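Published: 27/09/2023

Olport joinery course starts again with 80 places

The evening joinery course in Olport has opened its doors for a new season, and the organizers say that the interest is bigger than they expected. All 80 places were taken before the first lesson, and a waiting list is now kept at the front desk.

The course is held in the old Hrnčiar building, next to the bus station. It was closed in February for repairs to the roof and the heating. During this time the lessons stopped completely, and several people who had paid already received their money back.

"We were afraid that they would not return," said Maribel Benavides, who leads the course together with Fredy Llanos. "But most of them signed up again in the first days, and they brought a neighbor or a sister."

This season the participants will make a low table for the hallway, with one drawer and a shelf for shoes. Last year the project was a bookcase, but many found it too heavy to carry home on the bus. The plan for the table was drawn by Llanos, and it can be made with hand tools only.

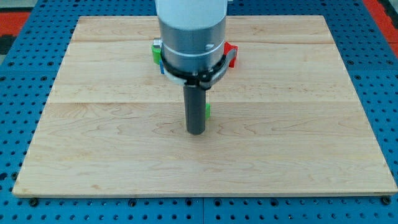 The choice of wood was discussed for a long time over the summer. Benavides wanted a light wood for the table top, and Llanos preferred something darker which hides small mistakes. In the end the light one was chosen. The grain is fine and wavy and runs mostly along one direction, and the beginners are asked to look at it well before they make the first pencil line. The blue metal table with the holes is also a good help when they want to compare the color, says Benavides, as the pale board stands out clearly against it. For the legs, everybody may choose what they like.

The price of the course is 60 for the whole season, with the wood for one table included. Screws, glue and sandpaper are bought together from a shop in Eltbridge. Those who want to make a second table must pay for the material themselves and should tell the teachers before the third week.

Kerstin Reuter from Fuvcombe is one of the new participants. She has never used a plane before, and she travels with two buses to come to the lessons.

"At home I have a table which moves every time someone closes the door," she said. "My husband put paper under one leg. I would like to have one without paper."

The finished tables will be shown in the library in Olport before they go home with their makers. Arnulfo Guzmán, who works at the library, has promised the reading room for 3 days.

Lessons are on Tuesday evenings. People on the waiting list will be called by telephone if a place becomes free. Questions can be asked at the front desk, extension 732.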